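The Year I Gave Up My Desk
After two decades of hunching over the same drawers, I went looking for a better surface to work on. I ended up learning a lot about wood.

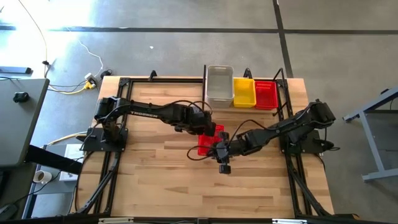
Pale butcher block, dark grain streaks, concrete underfoot. A red basket for color.

My old desk weighed as much as a small horse and had about as much interest in moving. I bought it with my first real paycheck, from a dentist's widow in Edwood who threw in a lamp if I promised to get the thing out of her hallway by dinner. It had seven drawers. Two of them never opened the whole time I owned it, and I still don't know what's in there.

In December I finally let it go. A young couple came with a van and a lot of blankets, and I stood in the doorway feeling like I was sending a kid off to college. Then I went back into the room, looked at the four dents in the carpet, and thought: okay, now what?

Now what turned out to be butcher block. I'd been eyeing it for years in other people's kitchens. I like the stripes. I like that you can see all the separate sticks of wood that went into it, some plain as toast and some with a dark squiggle running through, and that they don't match. I'm not a matching person (ask my sister about the bridesmaids' shoes).

So I did what I always do, which is read far too much. I learned that there's edge grain and there's end grain. Edge grain means long strips glued side by side, and it's the kind most people picture for a counter or a tabletop. End grain is the checkerboard stuff, with the cut ends of the wood facing up, and it's what you want if you plan to hit it with a cleaver. I write for a living. I have wanted to hit things with a cleaver, mostly in the last week before a deadline, but I decided edge grain would do.

Then came the question of what kind of wood. Maple is pale and hard and everybody's favorite. Birch looks a lot like it to my eye and usually costs less. Beech goes a little pinker, and walnut is gorgeous and made me want to lie down when I saw the price. One place quoted me $2,745 for a slab of walnut with no legs. I asked if it came with a house.

I called Ravindra Grewal, who builds tables in a shop outside Civlow and who was recommended to me by three different people in one week. He's a patient man. I know this because I kept him on the phone for 43 minutes and he only sighed once, when I asked whether I could just put a coat of whatever was in my garage on it.

"What's in your garage?" he said.

"Deck stain," I said.

That was the sigh.

He told me most people think about the top and forget about everything under it. Wood moves. It swells up a bit in the sticky months and shrinks when the heat's been running, and it does this mostly across the width of the boards. If you screw it down tight to a stiff frame, something has to give, and it'll be the wood. You want slots where the screws go through, so the top can slide a little. He said he gets a cracked tabletop in for repair every winter, regular as the flu, and it's nearly always somebody's very sturdy weekend project.

I wrote "SLOTS" on the back of my hand. I'm glad I did, because the legs I bought had plain round holes and I would have gone right ahead.

The slab itself came from Grillau, a lumber yard that looks closed even when it's open. It's one of those places with a cat and a coffee machine of about the same age. I'd measured my wall at home and then measured it again, and I wanted a piece 52 inches long, which they cut for me while I drank something brown. The man at the saw asked what it was for. I said a desk, and he said, "Just a desk?" in a way I'm still thinking about.

I paid $311, cutting included, and drove home at the speed of a parade float.

Finishing it took me most of a week, and I loved every minute! I hadn't expected that. I'd figured on sanding being the part I'd complain about to friends, but there's something about going over a board with finer and finer paper until it feels like the inside of your wrist. I sanded before breakfast. I sanded in my robe. My neighbor Bohdana Panasiuk came over to see what the noise was and stayed to argue about oil.

Bohdana is a mineral oil person. Her mother used it on every board in the house, back in Holovko, and those boards are still going. I was leaning toward a hardwax oil, because I spill coffee the way other people breathe, and plain mineral oil never really dries. We put a patch of each on an offcut and left a wet mug sitting on both overnight. Hers had a ring in the morning and mine had a fainter ring. She said this proved nothing, since her mother would never have left a wet mug on anything. I couldn't argue with that.

I went with the hardwax. Two thin coats, wiped off hard, with a day in between. If you try this, wipe off more than you think you should – my first go on the underside stayed gummy for days, and it still has a dog hair in it. Also, spread your oily rags out flat outdoors to dry before you throw them away. A wadded-up rag can heat up on its own and catch fire, and Ravindra brought that up twice before he let me hang up.

As for the rest of the room, I tore out the carpet with the four dents in it. It's bare floor now and colder than I'd like, so I wear the big socks. The desk has no drawers, not one, and for a while my pens lived in a soup bowl. I keep reaching down to my right for the stapler. My hand goes straight through the air where drawer number three used to be.

There's one strip near the front with a dark streak shaped a bit like a fishhook. I put my cup down next to it every morning. Bohdana noticed there's already a ring there, a small one, and she's been very good about it so far. I have half a can of hardwax left, and she has lent me her mineral oil, just in case I come around.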